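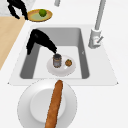 Figura 1. Cena simulada da cuba: ponta do braço inferior sobre a tampa do frasco, prato no fundo.

Aula 6. Falha de contato em simulação

O caso vem do ambiente de cozinha do projeto Grondale. Tarefa: retirar o frasco da cuba. Na execução 426, o comando vertical continuou depois do primeiro contato com a tampa. A força estimada chegou a 49 N e a rotina não abortou.

Causa. O limiar de parada estava definido na configuração, mas o controlador lia o valor padrão, de 800 N. Arnar Toft localizou a divergência ao comparar os dois arquivos de parâmetros.

Agravante: a altura do alvo era medida a partir do piso da cuba, sem somar a espessura do prato. O erro de referência mantinha o alvo abaixo da superfície da tampa e o integrador acumulava.

Correção adotada:
- leitura do limiar na inicialização, com falha explícita se ausente;
- saturação do termo integral;
- altura do alvo calculada sobre o objeto de apoio.

Exercício para entrega em julho: refazer o diagrama de estados com a transição "contato inesperado" e indicar a condição de retorno. Dúvidas com Wing-sze Yen.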